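Stiduro to bring back the blank desk pad it replaced

February 24, 2021

Stationery maker Stiduro has confirmed that its plain white desk pad will return to shops in April, two years after the company dropped it in favour of a version with things printed on it. The pad will be the same size as before, on the same weight of paper, and will once again have nothing on it at all. It is being described by the firm as its most significant launch of the spring.

The pad, for those who have never owned one, is a stack of large white sheets glued along one edge, meant to lie flat on a desk or kitchen table and be written on until the top sheet is full. Then you tear it off. Stiduro sold it under the name Foley for long enough that a fair number of offices simply call the thing a foley, including offices that buy a cheaper one from somebody else.

In 2019 the company replaced it with the Foley Plus. The Plus kept the dimensions of the original and added a calendar strip, a column for priorities, a water intake tracker, a space headed "Today I am grateful for" and a faint grey grid over whatever was left. The launch material called this "a more guided blankness". Customers who had been using the old pad to work out the cost of a new shed found that the guidance took up most of the room.

Complaints followed, in the manner of complaints about stationery, which is to say slowly and in very good handwriting. Stiduro says it received 157 letters on the subject in the first year, a figure it has shared with visible pride, given that it makes writing paper. Most asked for the old pad back. A few asked only for the gratitude box to be made smaller. One came from a primary school where the staff had been turning the sheets over and using the backs, and wanted to know if the company might consider printing the front on the back as well, so that the children would stop asking why.

The firm held out for a while. It first offered the Foley Plus Light, with the water tracker removed, and then the Foley Plus Essential, with the water tracker restored and the calendar removed. Neither did well. An online petition was set up and gathered 800 names, after which the company announced a period of listening. The listening took most of last year. Few companies have got much done in that time, so it would be unfair to hold this one to a higher standard, though it did find a moment to bring out a scented eraser.

The decision, when it came, was put out in a statement on the company's website. "We have heard that our customers value space," it reads. "The new Foley Original offers an uninterrupted writing surface with complete flexibility of use." It goes on to list suggested uses, among them notes, drawings, lists, sums and wrapping small objects.

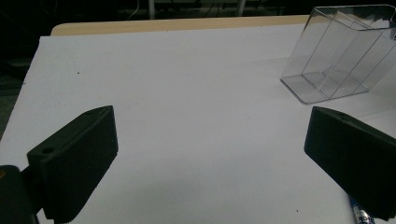 The price has also been reconsidered. The returning pad will cost more than the Foley Plus, although it uses less ink. Asked about this, the company said that printing had never been a large part of the cost and that the new price reflected "the care taken to leave each sheet as it is". Shops have been told to expect a small display stand, which will have rather a lot printed on it.

Some of the expense may have to do with the paper. The old pad was made from stock supplied by the Flekness mill, which stopped producing it when the orders dried up and turned the machine over to cardboard sleeves for coffee cups. Demand for those has been modest of late, what with the cafes being shut, and the mill was willing to turn it back. Stiduro says the first batches have passed its tests, which involve fountain pen, felt tip and a soft pencil held by someone in a hurry. The paper does not bleed through. This was a sore point with the Plus, on which a wet signature in the priorities column could reach the sheet beneath and become tomorrow's priority too.

Retailers are cautiously pleased. The stationery chain Hustness, which has 3 shops and a website that still wishes visitors a happy Christmas, has taken advance orders since the announcement and says they have been brisk for a product that consists of paper. It plans to sell off its remaining stock of the Foley Plus at half price. Buyers are being reminded that the calendar strip runs out in December, and that the grid is permanent.

There is a wider market behind all this. The past year has put a good many people to work at tables that were bought for eating at, and sales of desk goods have gone up as a result. A large sheet of paper protects the table, hides the mark left by a hot dish, and can be moved out of the way at teatime in one go along with everything on it. It is also handy for writing down the name of whoever is speaking on a call before you have to reply to them. None of this requires a box for gratitude, although there are days when a box for the opposite would fill up nicely.

Other manufacturers have been moving the other way. This year's catalogues are full of planners with stickers, planners with separate planners inside them, and one desk pad that comes with an app to photograph the desk pad. Stiduro itself is not leaving the field. The Foley Plus will stay in the range under the new name of Foley Guided, with the water tracker moved to the top right, where the company's research found that people put their mugs.

The petition's organisers have declared themselves satisfied and have closed the page, though the comments below it remain open and have moved on to whether the glue should be along the top edge or down the left side. The old pad was glued along the top. The new one will be too, according to the company, but a version glued on the left is "under active consideration" for left-handed customers, several of whom have already written to say that it would make matters worse.

Collectors, and there are collectors, may be disappointed. Unused pads from before 2019 had been changing hands online for several times their original price, with sellers noting the condition of the cardboard backing and whether the top sheet had any dents from a previous owner's biro. Some of those listings have been quietly marked down in the past few days. Others now carry the words "true original", to tell them apart from the Original.

The Foley Original will be sold in pads of 50 sheets from April, in white only. A cream version was tried on a small panel of regular customers over the winter and was thought to be too much.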